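Fengate Docs

7 July 2025 — by the Fengate maintainers

# Fengate-Sim: finger geometry comparison

Simulated wrist-camera episodes for comparing two finger sets on the same parallel gripper body. The task family is pick and place of flat, rigid household items in furnished rooms. Everything in this release is rendered; the real-arm runs are in a separate repository and use a different license.

## What changed since the November release

- Finger set B was re-exported with the correct tip radius. Earlier episodes with set B should be dropped.
- Controller logs are now written at the same rate as the images. No interpolation is needed.
- The Pisham scenes were moved to the held-out split.

## Finger sets

Set A is a solid wedge with a flat inner pad. Set B is an open triangular finger with ribs, modeled as a rigid body. The real part bends around an object and the simulated one does not, so contact on curved items is less forgiving here than on the bench. For flat items held by an edge the difference is small, and those are the items we kept.

Both sets share the same mount, stroke and closing force. Grasp poses come from the Wubshet planner and are computed on the set A geometry, then reused for set B with an offset along the approach axis. This favors set A slightly. We have not corrected for it.

## Camera

The camera is fixed to the wrist and looks down past the fingers. Field of view and mounting angle are the same for both sets. Exposure is constant within a room, and there is no simulated sensor noise by default; the loader can add it.

Wide items are the hard case for this mount. A picture frame brought close to the fingers takes up a large share of the view, and its surface is seen at such a shallow angle that any print on it turns into a narrow strip. Detectors trained on front-facing views of the same object do poorly at that distance. 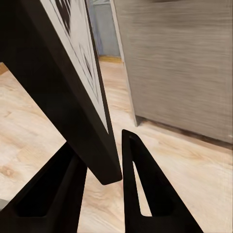

We tried moving the camera farther back along the wrist. It recovers more of the object, but the fingertips get small and the gap between tip and edge becomes hard to measure. The shipped position is a compromise in favor of the tips. Users who need the whole object should use the second, static camera, which is included for the Prikbridge rooms only.

## Contents

The release has 4,000 episodes across 27 rooms, split evenly between the 2 finger sets. Each episode folder holds:

- `wrist/` — color images
- `depth/` — depth aligned to the wrist images, in millimeters
- `state.csv` — joint angles, gripper opening, commanded and measured
- `contacts.csv` — contact pairs reported by the physics engine
- `meta.json` — room, object, finger set, random seed, outcome

Outcome is set by the simulator from object height and contact state at the end of the episode. It is not hand labeled. A frame that ends up leaning on a finger can pass the height check without being held; filter on `contacts.csv` if this matters.

## Baseline

The baseline policy reaches 94 percent on flat items with set A, using the default controller gains. Set B results are being rerun after the tip radius fix and are left out until they finish. Please don't quote the older table.

## Known problems

- Floor and cabinet textures repeat across rooms. A model can learn the room from the grain pattern.
- Thin borders on dark objects sometimes merge with the black fingers in the segmentation masks.
- Depth is unreliable on the finger ribs at grazing angles.
- Gripper opening is clipped at zero, so over-closing is not visible in the log.

## Loading

Install the package from the repository root and point `FENGATE_DATA` at the unpacked folder. Set `fingers="A"` or `fingers="B"` in the loader; leaving it empty mixes both.

Related

Prikbridge rooms: static camera calibration
Wubshet planner: approach offsets
Pisham held-out split: notes
Real-arm runs: wiring and controller gains

This site uses cookies to remember your settings. Accept / Manage choices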